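Cleaning Routine for a Shared Office: Project Report
By Waltraud Janssen
June
Last updated: June, 4:30 pm

My project looked at how a small shared office gets cleaned, and which parts of the job take the most effort. I chose the chairs, the tables and the cloths.

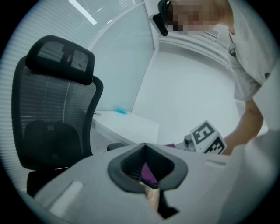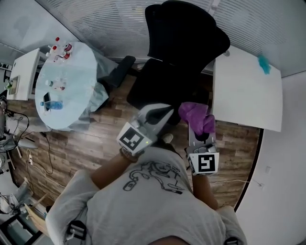
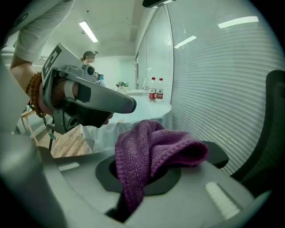

Cuver College — Department of Facilities Studies

1. Task

The building on Prutden Street has a floor area of 2,000 square feet. I was asked to write a cleaning routine for one office that a new student worker could follow without help. The routine had to fit on one page and use only cloths, water and a mild spray.

2. Chairs

The mesh office chair was the hardest item. Dust sits in the weave of the tall back, and a cloth pushed straight at it only moves the dust through to the other side. I wrote the step as follows: turn the chair so the seat faces you, wipe the headrest, go down the back in short strokes, then do the cushion and the armrests. The frame comes last.

3. Tables

Tables with cloths on them need less wiping but more moving. Bottles and small containers should be taken off before the cloth is shaken out — my first draft left this out. The Rieger handout we used in class says to start at the far edge, and I kept that.

4. Cloths

We bought a pack of 100 microfiber cloths from Flaltano. I compared 3 ways of using them: dry, damp, and damp followed by dry. Damp followed by dry gave the best result on mesh. On the white desk, dry alone left streaks. A purple cloth is easy to spot on a wood floor, so fewer of them get left behind.

5. Problems

The blinds are not in the routine. They have too many slats for the time allowed, and I would treat them as a separate job. I also did not test the spray on the tablecloths.

6. Grade and next steps

The draft was marked out of 100 and came back with a note to shorten section 2. The one-page version is with the department office and will be tried with the next group of student workers.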